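4. Hanging the rail and baskets on a tiled wall

Last updated: Sun 20 May
3 shares 2 comments

This section is for walls with ceramic or stone tile, and for walls with marble-effect panels. If your wall is only painted plaster, please use Section 3 and come back here for the part about loading the baskets.

The Bosman rail kit contains the rail, two end brackets, the end caps, the screws and the paper drilling template. Baskets are sold separately. Wall plugs for tile are not in the kit. Tuteck makes a plug with a long collar that works well behind thick tile, but any good plug of the correct diameter can be used.

4.1 Before you drill

1. Find out what is behind the tile. Knock on the wall with your knuckle in several places and listen. A dull sound means a solid wall. A hollow sound can mean a board wall, or it can mean that the tile is loose from its glue. If only one tile sounds hollow and the neighbors do not, do not drill in that tile.

2. Look for pipes and cables with a detector. In a kitchen or a laundry room the cables go usually straight up from the outlets, but in older houses this rule is not always respected.

CAUTION: Turn off the power of the room before you drill. Use a battery drill and a lamp which does not need the same circuit.

3. Decide the height. Stand in front of the wall and lift your hand without stretching. The bottom of the deepest basket should be not higher than this. Many customers measure from the rail and forget that the basket hangs below it, or that it needs free air above it to be lifted off.

4. Leave at least 100 mm between the end of the rail and the nearest corner. You need this space for the end cap and for your screwdriver.

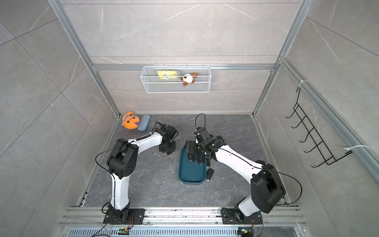
5. Tape the paper template on the wall and check it with a level. Do not trust the grout lines. They look straight from far away, but a small error over the full length of the rail is easy to see after the baskets are hanging.

Note: On a wall with light veining the pencil marks are hard to find again. Put a piece of masking tape first and draw the cross on the tape. The tape also helps the drill to stay in its place.

4.2 Drilling in tile

1. Try to have the holes in the middle of a tile or fully in a wide grout line. A hole on the edge of a tile is the most common reason of cracks.

2. Start with a tile bit and with the hammer function switched off. Press lightly and go slowly until the bit has made a small seat in the glaze. This takes more time than most people expect - please be patient, a cracked tile takes longer.

3. When the bit is through the tile, change to the masonry bit if the wall behind is solid. For a board wall, continue with a wood bit and use hollow-wall anchors in place of the plugs.

4. Clean the dust from the hole with a vacuum cleaner. A plug in a dusty hole turns around when you tighten the screw.

5. Push the plug in until it is past the tile. The collar must not sit inside the tile thickness. If the plug opens inside the tile, it can break it from behind, and sometimes this happens only some days later.

CAUTION: Wear glasses. Small pieces of glaze are sharp like glass. Sweep the floor before anybody walks there without shoes.

4.3 Mounting the rail

1. Screw the left bracket first, but not completely tight.

2. Slide the rail in the left bracket, then put the right bracket on the other end and screw it also not completely tight.

3. Put the level on the rail. The bracket holes are slightly long, so you can still correct the height a little. When it is right, tighten both brackets.

4. Push on the end caps. They go hard when they are new. If you warm them in your hand for a moment they go easier.

5. Pull down on the rail with both hands, slowly, before you hang anything. Nothing should move. If one bracket moves, take out the screw, check the plug, and do not continue with a bigger screw in the same plug.

Note: If you bought the longer rail from Erkus as a replacement part, it has a third bracket for the middle. It must always be used, even if you plan only one basket.

4.4 Hanging and loading the baskets

1. Hold the basket with both hands, tilt the top edge to the rail and put all the hooks over the rail at the same moment. Then let the basket down.

2. Look along the rail from the side. All the hooks must touch. If one hook stands in the air, the basket will swing, and the coating on the other hooks wears off.

3. Put the heavy things in first and near to a bracket. Light and soft things can go anywhere. Thin packets should stand up with the label to the front, otherwise they slide flat and you forget them.

4. Keep some part of the basket free. It is easier to find things, and there is place for something which comes into the house without a plan.
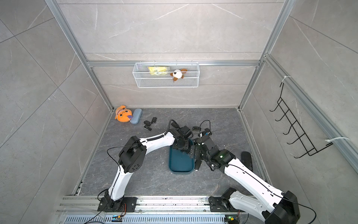

White mesh basket on a horizontal bar, with a yellow packet and a small plush dog inside.

5. Do not use the basket for open bottles, for cleaning chemicals above food, or for knives. Small round things such as batteries should be in a closed box first.

CAUTION: The rail is not a handle. Children should not hang from it or pull the baskets down. In a playroom, mount the rail at a height where an adult can reach comfortably and keep the toys of every day in a low box.

4.5 Cleaning

1. Take the baskets off the rail before washing. Use warm water and dish soap with a soft brush. The mesh holds dust in the crossings of the wire, most of all on the underside.

2. Dry them with a towel. If they are left wet on their hooks, brown points can appear where the coating is thin.

3. Wipe the rail with a damp cloth. No steel wool and no powder cleaner.

4. For the wall behind, first find out if it is real stone or a printed pattern. Real marble does not tolerate vinegar, lemon or bathroom cleaner against lime. Glazed tile with a marble pattern accepts more, but the grout does not like acid either. When you are not sure, use the neutral soap from Zostley, or any other pH-neutral soap, and rinse it with clear water.

5. Light tiles show gray shadows at the places where a basket touches them. Stick the small felt pads from the spare parts bag on the back of the basket, at the two lower corners. Change them when they become flat. 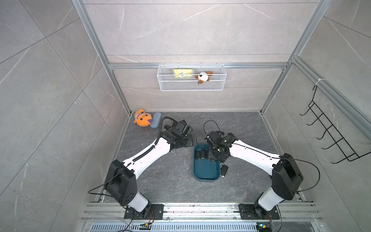 4.6 After the first weeks

1. After 21 days of normal use, empty the baskets and check the bracket screws with a hand screwdriver. A quarter turn is normal. If the screw turns and turns, the plug has to be replaced, see 4.2.

2. Check the level again. On board walls the rail can sink a little on the heavier side.

3. Look at the tiles around each bracket with a lamp held flat to the wall. A hair crack is easier to see like this. If you find one, remove the load and move the bracket to another tile before the crack grows.

Repeat the same check one time every year. September is a good month for it in houses where the heating starts in the autumn and the walls begin to dry.

Questions about this section go to Imogen Hartley at the Bosman customer desk. Please write in your message what kind of wall you have and which rail length, and keep the bag with the spare screws until you have an answer.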